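Vornorstead Kitchen Services
Equipment Review Meeting – Minutes
10 Oct 2022

Chair: Aslı Akbulut
Also present: purchasing, kitchen operations, IT, safety

1. Minutes of the last meeting

Approved with one correction. The trial period for the Bondell arm ends in April, as stated in the contract, and the earlier minutes had it a month too soon.

2. Bondell tabletop arm – state of the review

Aslı went over the offer again for those who missed the last meeting. Bondell is quoting for the arm, the two-finger gripper, the control software and one day of training on site. The quote covers 2 units. A spare set of finger tips is 538 dollars and is not in the base price. Purchasing asked whether the tips count as wear parts under the warranty. The quote does not say. Purchasing will write to Bondell.

The test task stays as agreed: one apple, one dinner plate, a dark cloth over the table. Kitchen operations would like softer fruit added later on. Agreed to finish the apple task first. 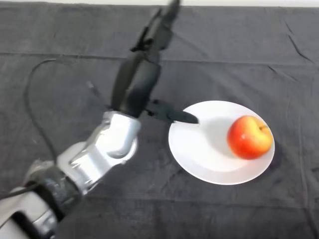
3. Gripper

Discussion of the finger length. Operations thinks the long finger is a good fit for round items but wants to know how it does next to a raised rim. Safety asked for the pinch force figures in writing. Bondell has given them by phone only, and that is not enough for the file.

The software lets the operator set a closing limit for each item type. IT has tried the menu and finds it clear enough, although the setting goes back to the default after a restart. To be raised with Bondell as a fault. 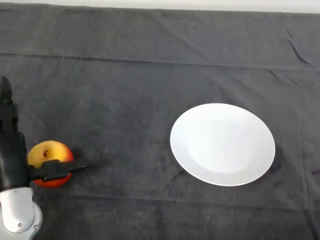

4. Marking of test runs

The Górecki scoring sheet was compared with the form that comes with the Bondell kit. The Górecki sheet has separate lines for grasp, lift, transfer and release. The Bondell form has a single pass or fail box. Operations prefers the first, as an arm can have the apple in its fingers with the plate still empty a good way off, and the single box has no place to record that stage. Agreed to use the Górecki sheet for all 26 runs in the next block. Bruising will be checked by hand the day after and written in the remarks column.

IT asked that run numbers be written on the sheet before the run starts – two sheets from the first block had none and could not be matched to the logs.

5. Table setup

The cloth stays. Safety would like it clipped at the corners, and operations will find clips that stay clear of the arm. Plate and apple are to be set apart on the cloth at the start of each run, with open cloth between them. No fixed marks for now. 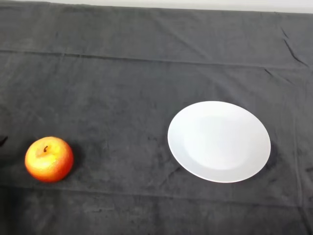
Apple and plate on the test cloth.

6. Service plan

Bondell offers a yearly plan at 1305 dollars per unit, parts excluded. Skendcombe has offered to service the same arm but has not sent a price. No decision until both are in hand. Aslı noted that the Bondell plan must be taken out before the trial ends or the rate goes up.

7. Actions

Purchasing – warranty on finger tips; price from Skendcombe
Safety – pinch force figures in writing
IT – closing limit lost on restart
Operations – corner clips; next block of runs

8. Any other business

The loading dock key is missing again. Please check coat pockets.

Meeting closed.

Recent items
Equipment Review Meeting – agenda
Górecki scoring sheet, blank copy
Bondell quote, revised
Dish room floor repair – notice to staff
Holiday cover list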